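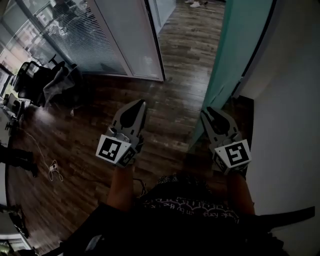

Page 6

Sport Coaching and Team Management
Handout for week 2 – The field hockey penalty corner
Prepared by Amna Marwat

Last week we looked at how a coach divides the training time between open play and set pieces. Today we stay with one set piece only. Many students told me that they watch hockey but they never understood why the penalty corner takes so long to prepare. I hope these notes will help.

1. When it is given

The umpire gives a penalty corner for a foul by a defender inside the circle which does not stop a probable goal. It is also given for an intentional foul inside the defending 23-meter area but outside the circle. A third case is when a defender plays the ball over the back line on purpose. Please learn the difference between this and the penalty stroke, as in the last test many of you mixed them.

2. The attacking side

One player pushes the ball from the back line, at least 10 meters from the nearer goalpost. We call this player the injector. The other attackers wait outside the circle. The ball must travel outside the circle before a shot at goal can be taken. After this there are two main options, the hit and the drag flick. If the first shot is a hit, the ball must cross the goal line no higher than 460 millimeters, the height of the backboard. The drag flick does not have this limit, and this explains why coaches give so much time to it.

3. The defending side

Not more than five defenders, the goalkeeper included, stand behind the back line. The first runner goes straight at the ball, and his or her line must be agreed with the goalkeeper before. When the runner covers one side of the goal, the goalkeeper can give more attention to the other side. In my opinion a weak agreement between these two players costs more goals than a slow runner.

4. Case for discussion

Vusville played the regional final against Clundadia last December. They won 8 penalty corners and scored from none of them. Their coach, Fahad Mohmand, used the same flicker each time, although the first runner of Clundadia was reaching her early. After the match some people in the club wanted a separate coach for set pieces. Others said that the injector, Mendonça, was pushing the ball too slowly – and that a new coach would not change this.

For the seminar, write 400 words on these points:

Who should decide to change the routine during the match, the coach or the captain?
What would you train first, the push or the flick?
Is it fair to judge a coach by one final?

Bring your text on paper. Students in the Sanel group hand it in at their own seminar.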